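Kitchen news: the steel has been sorted

The big cupboard in the Avdale kitchen was emptied in August, and everything made of stainless steel has now been washed, checked and either put back or passed on. The job took two mornings. This note is to let regular users know what has changed, where things live now and how we would like them looked after.

The kitchen had 94 pieces of steelware at the last check. A fair number of these were duplicates or lids with nothing to fit them. Felicja Wróbel and Teodor Kozłowski went through the lot and kept what the lunch club, the Saturday bakers and the hire bookings really use. The spare lids have gone to the scrap metal man in Povville. Six small saucepans in good order were given to the youth project on Stępień Row, who had asked for some.

The large pots are now on the bottom shelf on the left. Please don't put them back on the top shelf, even for one night. They are heavy and two people have hurt their shoulders getting them down. The mixing bowls are on the middle shelf, nested by size with the largest at the bottom, and a sheet of kitchen paper goes between each one to stop them sticking together. Colanders and sieves hang on the hooks by the back door as before.

Nazmiye Akbulut has asked us to say something about cleaning, as several of the pieces had been scrubbed with wire wool. Brushed steel has a grain to it, a bit like wood, and once it has been scratched across the grain the marks stay. Hot water, washing-up liquid and a soft cloth will deal with nearly everything. If food has burned on, fill the pot with warm water and a spoonful of bicarbonate of soda, leave it for an hour and try again with a plastic scourer. Go round with the grain and keep the pressure light. White chalky marks come from our hard water and will wipe off with a little vinegar. Rinse well afterwards.

Drying matters more than people think. Most of the cloudy patches we found were on things that had been left to drain overnight. Dry them with a clean tea towel straight after rinsing, and pay attention to the underside of the rim, where water likes to sit. Tea towels are in the drawer under the kettle and should go in the blue bag when wet. 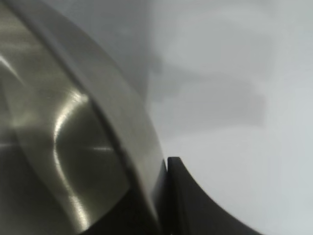
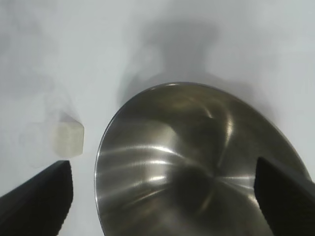 Brushed stainless steel from the Avdale kitchen, seen close up.

Anyone using the large pots for soup should add salt only once the water is hot, and stir it in. Salt dropped into cold water sinks and can leave small pits in the bottom of the pan. Two of our pots have these already. They are quite safe to use and we have kept them, but we would rather not add to them.

The bowls can be used for dough, salads and cake mixes. Please don't use an electric whisk hard against the side, and don't put them on the hob. One had obviously been used for melting chocolate directly over the heat and had warped so badly that it rocked on the worktop. There is a proper double boiler in the cupboard next to the oven for this.

We do still need a few things. The lunch club is short of one very large pot with a lid that fits, and Zoia Yatsenko would be glad of two more medium bowls for the bread mornings. A new pot of the right size costs £120 from Trolum, the catering suppliers, and we have £200 set aside for kitchen equipment this year, so we should be able to manage the pot and probably one bowl. If you have something suitable at home that you no longer use, please speak to Zoia before bringing it in. We can't take non-stick pans, aluminium pans or anything with a loose handle.

Hirers are reminded that the steelware is included in the kitchen fee but must stay in the building. If you want to borrow a pot for an event elsewhere, write it in the red book by the hatch with your name and phone number, and cross it out when the pot comes back. Jhosep Guzmán looks after the book and will ring you if something has been out for more than a week.

The next job is the baking tins, which are in a worse state than the steel was. If you can spare a morning to help, put your name on the list by the hatch. Rubber gloves are provided, but bring an apron.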